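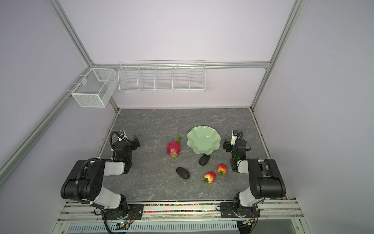 ADVILLE, October – The fruit and vegetable market in Herrero Street will open one hour earlier from next month, at five in the morning, after the stallholders voted for the change on Tuesday evening.

The market has 281 registered traders, and most of them also sell to restaurants and small shops. For a long time they have complained that the present opening hour is too late for these customers, who need their goods before the first buses and school traffic fill the centre.

"A cook who wants avocados for lunch doesn't want to stand in a queue of cars at eight," said Walid Twal, who has sold imported fruit at the market for 13 years. "He goes to the big warehouse outside the town, and then we don't see him again."

Mr Twal said that the demand for less usual fruit has grown. When he started, dragon fruit came to his stall only before the holidays, and he sold it by the piece to curious people. Now he orders it every week. Avocados remain his best product, and the dark ones with rough skin sell faster than the smooth green kind.

The new hours are for a trial period until spring. The town will put on an extra early bus from Clarnuson, where many of the traders live, and the lights in the loading area will be switched on at half past four. The monthly fee for a stall stays at 395, but traders who take a second stall will pay a little less for it.

Not everybody is satisfied. People who live in the houses behind the market have collected almost 1000 signatures against the earlier start. They say that the noise of the trolleys already wakes their children. The market office answered that lorries will have to use the north gate before seven, and that it will measure the noise during the first weeks.

The closing time does not change. On Saturdays the market will open at six, as it does now, and on Sundays it stays closed.

Traders who wish to keep their present hours may do so, but they must inform the office in writing before the end of the month.

Related news
Jisex bakery moves to the old post office
Clarnuson bus line: new stops and times
Apple harvest smaller after dry summer
Herrero Street car park closed for repairs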